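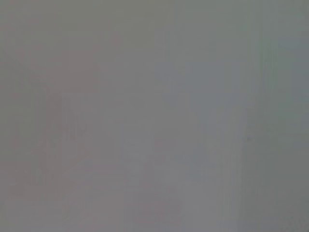

Home-built robot arm gets a second life in the Priser workshop

Levente Simon has moved his robot arm project out of his kitchen and into the shared workshop on Priser Street, where members can now follow the build in the evenings after 20:00.

The arm is called Trudis. It has a small camera at the wrist and a gripper with two fingers, which Simon printed at home. He started it in March, and until now he has spent 392 euros on it, the most part for motors. The first version could lift a cup but it shook so much that he did not want to fill the cup.

"The shaking was my mistake," Simon says. "I made the shoulder part too thin, and I put the heavy motor at the elbow. Now the motor sits in the base and a belt goes up to the elbow."

The new shoulder is the third one. Simon cut it by hand from a piece of aluminum that the workshop had left from another job. The belt and the pulleys come from an old Ernetti label printer, which another member, Khan, took apart last winter.

The work at the moment is mostly in the software. The arm must learn where its own camera is, and for this Simon moves it slowly through some 20 positions and saves the values each time. One full round takes him most of an evening. If a screw at the wrist gets loose, he has to begin again from the first position.

When this is finished, he would like the arm to sort screws by length into small boxes. Khan has asked for a version that can hold a circuit board while he solders, and the two of them are discussing if the same gripper can do both jobs.

The drawings and the parts list are in the folder next to the drill press. Members who want to try the arm should speak with Simon first and should keep their hands away from the belt, as there is no cover on it yet.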